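CHAPTER 6

Storage at the Workstation

What you will learn in this chapter

How to tell personal storage from shared storage
What belongs in a pedestal and what belongs in a cabinet
How to set up a key register that people will use
How to plan shelf space for binders

Key terms: pedestal, end-of-run cabinet, key register, retention label, dead storage

Every office has a drawer that holds one glove, four takeout menus and the warranty for a fax machine. Office managers inherit this drawer. They don't empty it, because it might be important, and so it passes to the next office manager along with the alarm code.

Chapter 5 dealt with the desk surface: what may sit on it, what may not, and how to bring up the subject of the second aquarium. In this chapter we go underneath and to the side. Storage is where the tidiness of a desk usually comes from. A clear worktop on Sunday tells you little until you have opened the doors next to it.

6.1 Two kinds of storage

Furniture within reach of a seated worker falls into two groups.

Personal storage is meant for one person. The usual form is the pedestal, a narrow unit that fits under the desk. It holds a coat brush, a spare charger, private papers and, in practice, soup.

Shared storage is meant for a team. At the workstation it often takes the form of a cabinet at the end of a run of desks, with doors and at least one shelf. It holds binders, forms, stock and anything else that more than one person will ask for while you are on the phone.

Trouble starts when the two get mixed. A shared cabinet that slowly fills with one person's shoes is no longer shared, and a binder locked in a private drawer has left the company for all useful purposes. When you look at a workstation, open the cabinet first and ask of each item: who else needs this?
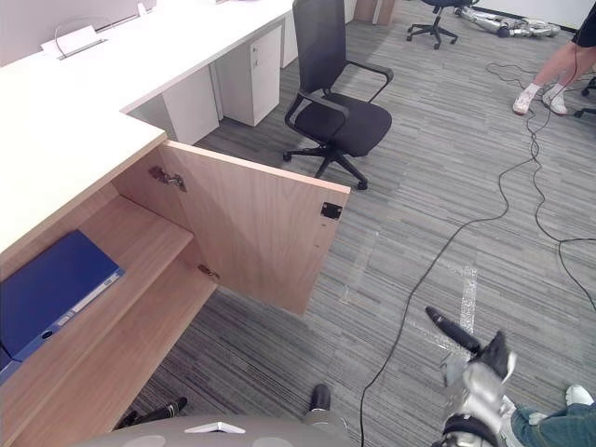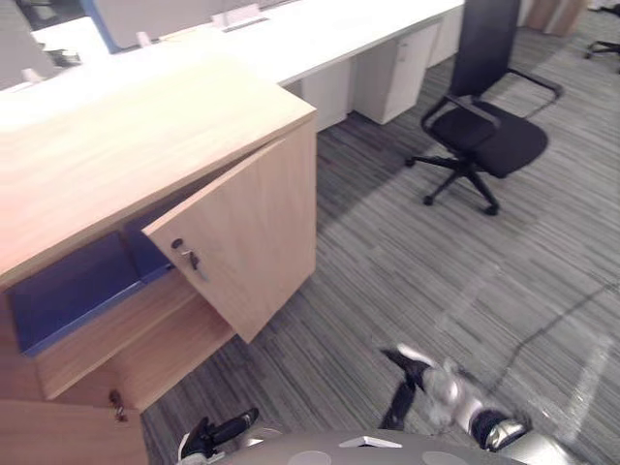

Figure 6.1 Wood-finish cabinets with a door open, beside white desks with white pedestals underneath. First picture: a dark blue ring binder lying on the shelf. Second picture: an upper compartment with its key in the lock.

Notice how the binder is stored in the first picture. A binder laid flat is easy to put away and slightly annoying to get out once three more have been laid on top of it. Stood upright with the label facing the door, the same binder can be found by a person in a hurry, and most people who open a cabinet are in a hurry.

6.2 Keys

A key left in its lock is convenient, and it protects the contents about as well as a polite note would. For printer paper this is fine. For payroll it is less fine.

Decide for each cabinet whether it needs to be locked at all. If it does, remove the key, tag it and enter it in the key register. The register needs four columns: key number, furniture, holder, date issued. Offices that add a fifth column for remarks tend to regret the remarks.

Case: The Plirent office

Plirent, a parts supplier, moved into the second floor of the Figueroa building in February. The furniture came with 318 keys in a single cardboard box. The tags had been removed so that they would not get lost.

The office had 120 pedestals and a number of cabinets, and it took most of a week to match keys to locks. A consultant from Ollero then suggested that keys be kept in numbered envelopes, a service for which Ollero sent an invoice. The envelopes worked well. The key to the cabinet holding the envelopes was later found in a coat.

6.3 Planning shelf space

Before you order a single shelf, measure what will stand on it. At Zovgate, a records office with 530 binders, the first plan left room for the binders but none for hands. Allow a gap at the end of each shelf, and check that the cabinet door can open fully without meeting a chair.

Try it yourself

Choose one cabinet you are allowed to open. List its contents under three headings: shared, personal, and dead storage (things kept because throwing them out would require a decision). Bring the list to class. Section 6.4, on page 118, begins with the third heading.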